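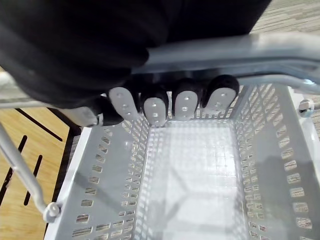
When does the Wickramasinghe grocery store in Gandholm move to its new address?
The old store on Mill Street closes on the last day of February, and the new one opens at 1734 Caltard Road in the first week of March.

MADUNNESS, 1/24/19 — Wickramasinghe Foods has confirmed that it will leave the Mill Street building it has rented in Gandholm and reopen half a mile north, in the former furniture showroom on Caltard Road. The town approved the change of use last week without a hearing. A building permit for the inside work was issued the next morning.

The Mill Street store will keep its regular hours until it closes. Fresh meat and fish will run out earlier than the rest, as the last delivery for both counters comes four days before closing. The bakery will bake through the final morning. Anything left on the shelves will be moved to the new building or sent to the company's main store in downtown Madunness.

Shoppers in Gandholm will be without a full grocery store for several days between the two dates. The company is running a free van to the downtown store on those days, leaving from the Mill Street lot at 9 a.m. and 2 p.m. and returning two hours later each time. Seats can't be reserved. The van has a lift, and riders who need it should call the store the day before.

The Caltard Road building has more floor space but fewer entrances. It will have one door facing the road and one at the back, next to the bottle return. Parking goes up to 202 spaces, shared with the hardware store next door. The town asked for a marked walkway from the sidewalk to the front door, and the company agreed to paint it and put up lights before opening.

Some things won't be making the trip. The photo counter will close for good, and finished orders have to be picked up on Mill Street by the middle of February. The lottery machine is also going, though the company says it has applied for a new license and may bring the service back later in the year. The pharmacy will move, but with shorter evening hours for the first month. Prescriptions will carry over without any action by customers.

The deli will be larger than the current one and will have a few tables by the window. Hot food will be sold from 11 a.m. to 7 p.m. The store as a whole will open at 7 a.m. and close at 10 p.m. every day, an hour later than on Mill Street.

The company said all 22 full-time workers at the Gandholm store have been offered the same jobs at the new one, and that it will hire part-time cashiers and stockers in March. Applications are being taken at the service desk on Mill Street and downtown.

Bus riders will have a longer walk at first. Route 2 stops in front of the Mill Street store but turns off before it reaches the new address. The transit office is looking at a stop on Caltard Road, and a decision is due with the spring schedule. Until then the closest stop is at the library, a ten-minute walk along the east side of the road. The west side has no sidewalk past the fire station.

Several people who live near Mill Street wrote to the town this winter to say that the move leaves older residents without a store they can reach on foot. The town replied that it has no power to keep a private business at one address, but that it would pass the letters on to the owner of the building.

The owner has not named a new tenant. A notice taped inside the front window offers the space for lease, in one piece or split in half, from the beginning of April. The recycling bins in the lot belong to the town and will stay where they are.

Gift cards and store credit from Mill Street will be good at both remaining stores. Paper coupons marked "Gandholm only" will be accepted on Caltard Road through the end of March.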